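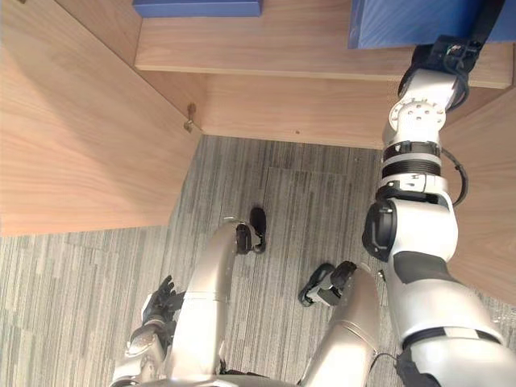

Jintana Thammasiri kept saying it the whole way up the stairs, that you can't teach a reach by talking about it, someone has to do the reach. Do it badly, do it again, save the good ones. I wrote that down twice in my notes so I guess it stuck.

Visit to Siva, 24th February. Typing this up on the train before I lose it.

Got there late, bus trouble. Missed the welcome talk, straight into the demo room. Gray carpet tiles, a pale wood cabinet, blue boxes on the shelf, and the humanoid in front of it with its right arm out toward one of them. White arm, black gripper, a cable looping along the outside. Legs much shinier than I expected.

The job is shelf work. Get the gripper to the box, take hold, bring it out over the front edge of the shelf, put it where you're told. Sounds like nothing. The operator sits behind a screen at the far wall with a controller in each hand and sees what the head camera sees, so you're looking down over the robot's own body at your own (its own) feet. Took me a good while to get used to that on the monitor.

One full run, start to finish, gets saved as a demonstration. They want 200 of these per task before they train anything. For the harder shelf tasks 3000, spread over several operators so it doesn't just copy one persons habits. Kamol Rungrueang did most of the early ones in December and apparently they could tell, the robot came in from the right every time like he does.

They let visitors have a go. My turn:

First try, went under the shelf. Depth is really hard. You think you're at the box and you're a hand's width short and too low.

Second try, touched the box, pushed it back. Thrown out.

Third, got it. Ugly but they kept it!! Kamol said slow is fine, stopping is not, if you freeze in the middle the robot learns to freeze in the middle. Wish I'd known that on try one.

After coffee, the hand-guiding room next door. Different setup, a single arm on a bench made by Patix, and you just grab it and push it through the motion. Motors go soft, you feel the weight a bit. Much easier. I did a peg into a hole with no practice. Asked why not do everything this way and Jintana said try it with two arms and a body, you run out of hands, and your own hands end up in the camera view as well. Fair.

Then the replay software, Irkico. You scrub along a run and mark where the grasp starts. One of the trainees was working through a batch of 50 and not looking up. Slow work. Didn't ask enough about how they decide what's a bad run, should email.

Things to bring up with our people: controllers vs hand guiding for the bin job, how many operators, who does the marking. Also chair height, my shoulders are killing me.

Lunch was good. Left by the side door, no badge return, still have the badge. Sorry Siva.

Home Visits Notes Archive Contact

Recent
Pongsiri packing line, second visit
Grippers we tried and sent back
Room 1801: moving the test bench upstairs
Reading list for new operators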